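Household chore automation

Household chore automation is the use of mobile robots with one or more arms to carry out domestic work such as clearing tables, putting away loose items and fetching objects from other rooms. Machines that do a single job in a fixed way, among them the dishwasher and the robot vacuum, have been sold for decades. A general machine that moves between jobs without being set up for each one is still a research subject. Much of the work is done in simulation, where a rendered apartment can be reset at once and a dropped cup costs nothing.

Tidying is usually divided into navigation, search, grasping and placement. Navigation indoors is the most mature of these. A robot can plan a path across a room from a stored map, but chairs that have been moved since the map was made remain a common cause of delay.
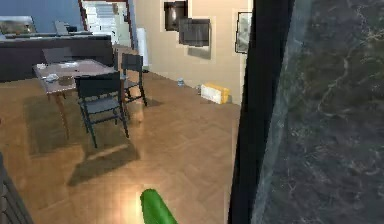
Simulated dining area with a green gripper finger in the foreground.

Search is harder. An instruction such as "bring the bottle" does not say which room to check, and small items on the floor may be hidden by furniture from most positions. In the Flokach task set, written by Bethel Wako and Maricica Tudose, a robot is given 5 minutes to find and deliver one named object. Runs in which the robot stops in front of the wrong object are scored as failures even if the right one is within reach.

Grasping

Table clearing combines several kinds of grasp in one job. Flat objects are the main difficulty.
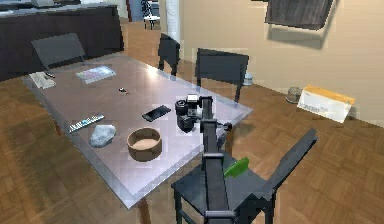

A phone or a remote control leaves little height for the fingers, and a glossy top can disturb depth sensing. One method slides the object to the table edge before gripping it. Bowls are normally taken by the rim. Paper and cloth change shape when touched and are often left out of test sets altogether.

Sebastian Ardeleanu compared two control programs, Cokent and Urov, over 201 simulated clearing runs. Cokent finished more runs, while Urov knocked fewer objects to the floor. Neither was judged ready for use in an occupied home.

Shop-floor and safety items

Some task sets add objects found in workshops and shared buildings. These differ from tableware in weight and in how they must be held.
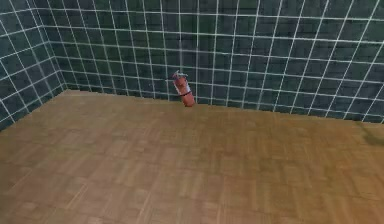 A fire extinguisher has to be approached with care for its valve and handle, and a gripper that closes on the lever may discharge it. The Rusu rules, drafted by Radu Jitaru, allow 2 attempts at such an object and end the run if it falls over. Carrying it upright also limits how fast the base may turn.

See also: Mobile manipulation; Service robot; Simulation-to-real transfer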